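Search this manual Enter keyword Go

4. Setting up the Molthorpe stage mixer for a small band

This section covers a band of up to 8 inputs with 2 monitor sends. For larger line-ups, see section 6. Complete section 3 (power and grounding) before you begin.

4.1 Connecting the inputs

1. Turn the main fader and both monitor knobs fully down.
2. Connect the vocal microphones to channels 1 and 2. Use balanced cables only.
3. Connect the acoustic guitar or fiddle pickup to channel 3 through a Bunix direct box.
4. Connect the pedal steel and the keyboard to channels 4 and 5. Press the LINE switch on each channel.
5. Label every channel strip before you go on.

Note: The input list used in this section was drawn up by Natanael Guimarães for the Macedo touring kit. Your own order may differ, but keep the lead vocal on channel 1 – the talkback circuit is wired to it.

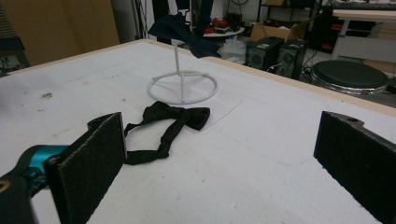
Black bow tie on a white tabletop.

4.2 Setting the gain

1. Ask each player to perform at full show level. Quiet playing at this stage gives a false reading.
2. Raise the gain until the yellow light flashes on the loudest notes.
3. If the red light comes on, turn the gain back until it stays off.
4. Repeat for each channel in use. Leave unused channels muted.

CAUTION: Do not switch phantom power on or off while the main fader is up. The resulting thump can damage the speakers. 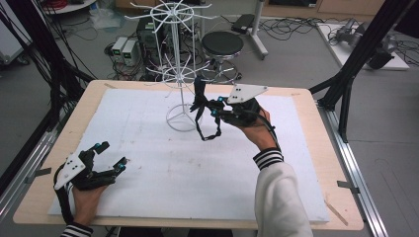
Once the gains are set, they should not be changed during the show. Any change in gain also changes the level in the monitors. Use the channel faders to adjust the house mix.

4.3 Setting the monitors

1. Place one wedge in front of the lead singer and one beside the drummer.
2. Raise MON 1 slowly until the singer can hear the vocal clearly.
3. If the wedge begins to ring, lower MON 1 and move the microphone farther from it.
4. Repeat with MON 2.

Note: In-ear systems such as the Isach receiver connect to the same outputs. Set the receiver volume to its lowest mark before the player puts in the earpieces. 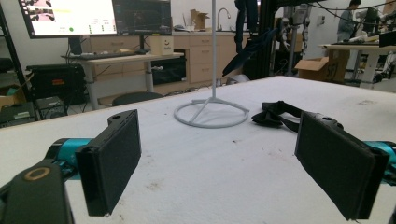
With the monitors set, bring the main fader up to the 0 mark and run one full song. Vocal harmonies often need a small cut in the low mids – start with the LOW MID knob at 11 o'clock and adjust by ear.

4.4 Saving the setup

1. Hold STORE until the display blinks.
2. Choose an empty slot and press STORE again.
3. Write the slot number on the stage plan.

The blank stage plan at the back of this manual was prepared by Maiara Vasconcelos and may be copied freely. Fader positions are not stored and must be noted by hand.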